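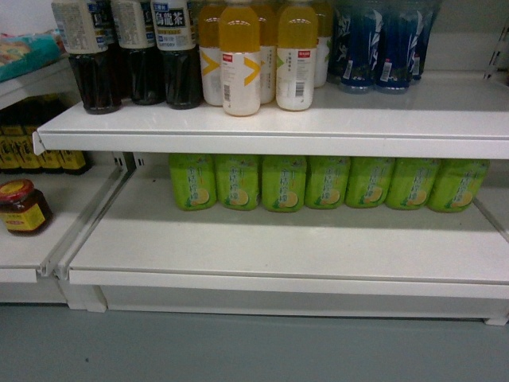 Estanterías de la tienda de pruebas, módulo de bebidas y condimentos.

Informe de avance – jornada de puertas abiertas
Proyecto Pilbridge, reposición automática en tienda
Para: Mererid Pugh, Fundación Lockwood
De: Renato Escobar, Ekatent
15/11/2020

1. Motivo del informe

El convenio prevé una demostración pública antes de cerrar la segunda fase. La hicimos en la nave de Fanley, con turnos cortos y aforo reducido. Este documento resume lo que se enseñó, lo que preguntaron los asistentes y lo que queda pendiente. La justificación de gastos va aparte.

2. Asistencia y desarrollo

Se inscribieron 11 entidades, casi todas cadenas pequeñas de alimentación y dos centros de formación profesional. Damilola Garba llevó la parte técnica y Natália Brabec atendió a los grupos mientras esperaban. Cada turno empezaba con una explicación del recorrido del brazo y seguía con la tarea en directo, sobre producto real. Trabajamos con envases de importación, entre ellos té oolong, zumo y una bebida verde cuya etiqueta lleva un limón cortado, porque el catálogo de entrenamiento apenas los incluye y queríamos ver el sistema fuera de lo conocido.

La fila de bebidas verdes de la balda inferior fue lo que más comentaron los visitantes con experiencia en tienda. Están al fondo, con la mitad delantera de la balda libre, y la balda superior deja poca altura para entrar. Varios preguntaron si el brazo podría adelantarlas sin tocar las de al lado. De momento esa maniobra sigue en simulación y así se les dijo.

3. Estado de la pinza

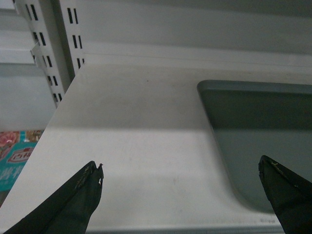 El desgaste de los dedos es el punto que más nos preocupa de cara a la tercera fase. Llevamos más de 200 horas de funcionamiento con el mismo juego y no habíamos previsto recambios en el presupuesto. El dedo izquierdo tiene ya la punta deshilachada y una pequeña muesca en el borde superior; el derecho está mejor, con marcas claras a lo largo del canto. Adanech Nigatu ha pedido muestras de otro recubrimiento a dos proveedores y espera recibirlas antes de fin de año.

También se habló de las bandejas. Un asistente propuso fijarlas a la balda para que el brazo las encuentre siempre en el mismo sitio. Lo estudiaremos, aunque a las tiendas no les suele gustar atornillar nada al mobiliario.

4. Pendiente

– Sustituir los dedos de la pinza y repetir la prueba de agarre con envase de vidrio.
– Ampliar el catálogo de etiquetas, que en junio tenía 312 referencias.
– Contestar por escrito a las 7 preguntas que quedaron abiertas, sobre todo de mantenimiento y seguros.

Solicitamos que el coste de los recambios se cargue a la partida de material fungible – no supone aumento del total concedido. Necesitaríamos la respuesta antes de firmar el pedido.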